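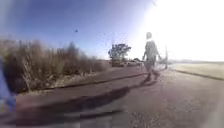
Stefaniia Kravchuk wrote:
Auto exposure is the wrong thing to blame. If your tracker loses people into the sun, fix what the tracker believes when it gets no detections, then go play with the camera.

Re: Person following into low sun, tracker keeps dropping the ID

masson_mule
Quoting Stefaniia from the old exposure thread, where I argued with her for most of a page. I've come around to maybe 70/30 in her favor! The picture at the top is the kind of view I'm fighting. Person ahead on the path, walking away, sun right behind them, the whole right side going white and the edges of the body going with it. The detector still sees a person shape most of the time. The re-ID embedding is garbage though, because shirt color is gone and everybody turns into the same dark cutout.

My stack right now: small detector, Kalman filter per track in the odom frame, appearance embedding for association, then the follower node asks for a goal behind the target. I retuned the association gate last night and got the longest hold yet into the light, 56 seconds on one ID. Before that I was lucky to get to the next lamp post. I was grinning like an idiot.

What's left is the shadow problem. Long shadows come straight back toward the robot and my ground segmentation calls them not-path, so the local planner swerves around nothing. Ideas welcome.

jidiren_dan
Nice hold time! What's your appearance weight set to? I bet it's constant. Scale it by saturation inside the box. When the crop has no color in it, let motion do all the work.

masson_mule
Constant, yes. Guilty. Trying that tonight.

pathfinder_ro
For the shadows, train on shadows. We labeled 770 late-day images for the Rulholm course and the swerving pretty much went away. No clever tricks, just polygons and a lot of coffee.

Stefaniia Kravchuk
I'd push back on that. It went away on the Rulholm course. Take the same weights somewhere with darker asphalt and you'll be labeling again by fall. You have depth on that robot. A shadow has no height. Fuse the two in the costmap and only let segmentation veto cells where the geometry agrees or is missing.

pathfinder_ro
Except stereo gets patchy exactly when you're looking into glare, so "or is missing" is carrying your whole plan. We tried that. It swerved less and then it clipped a curb.

Stefaniia Kravchuk
Fair about the curb. A curb is a low step and I'd want its own layer for it, with a slow decay, so one good look from far off survives a few bad ones up close. The glare is worst toward the sun, but the ground right in front of the robot usually has enough texture for stereo. I have logs from Votden that show this and I'll post the plots once I've cleaned them up.

tallgrass
Second the curb layer. Also watch the planting side of the path. Dry grass smears when the robot turns, and in my logs the detector fires on it. I just reject anything whose track starts outside the path mask.

jidiren_dan
That'll bite you when a kid steps out of the grass, no?

tallgrass
For following, I mean. Those boxes can't become the follow target. They still go to the safety layer, and the safety layer stops for whatever it likes.

jidiren_dan
OK, much better. I read it the scary way.

masson_mule
Back with results, and I'm so happy with this! Saturation-scaled weight is in. I replayed 265 bags from the archive, every one recorded late in the day, and ID switches dropped by almost half. Most of the ones that remain happen when two people cross while both are silhouettes, and I can live with that for now.

Two notes for anybody copying this. Compute saturation on the middle of the box only, or blue sky leaks in around the head and shoulders and tells you the crop is full of color. And cap exposure time at 2,000 microseconds. I had mine open-ended and the blur on turns was hurting the detector more than the glare was.

Stefaniia Kravchuk
So it was partly exposure.

masson_mule
I'm saving that post forever.

Stefaniia Kravchuk
Partly! How long does your filter coast with no detections before it deletes the track?

masson_mule
A second and a half. Past that the covariance gets silly and the follower slows to a stop anyway.

Stefaniia Kravchuk
Try coasting longer but shrinking the speed limit as covariance grows. You get the stop you want and you still have a track to match when they come out of the bright patch.

masson_mule
Ooh. Yes. The speed limiter already reads a scalar topic so that's a tiny change. Branch is called masson-coast if anyone wants to look before I merge. The curb layer comes after that, and I'd still like to see those Votden plots.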